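Packing and Posting Author Copies: Workshop Notes
Bontu Tekleab, updated Sep 5, 2025
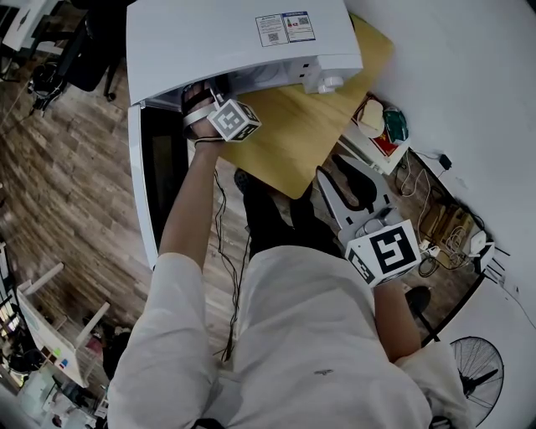
Before you start
Clear a flat surface at least twice the width of the open carton. Wash and dry your hands. Hand cream marks matt covers and does not come off.

Checking stock
Open the carton with a blunt blade, tape side up. Take out the top and bottom copies first, as these take most of the knocks. Look at the corners, the spine and the first 7 leaves. Set damaged copies aside for readings.

Signing
Use a pigment pen on uncoated paper. Gel ink needs longer and will offset onto the facing page. Slip a piece of blotting paper in before closing. Sign in batches of 19, then stop and flex the wrist.

Wrapping
Tissue first, then a rigid mailer. The Carilar book wrap suits paperbacks up to 200 pages; thicker ones need the deep size. Fold the flap away from the spine. Do not tape directly onto the cover.

Labels
Print addresses on plain labels and keep a list by order number. For a launch mailing of 100 copies, sort by postal zone before sticking anything down. Proof of posting goes in the same folder as the list.

Storage
Keep spare cartons flat, off the floor and away from outside walls. Stack no more than four high. Check for damp in November and again at the end of winter.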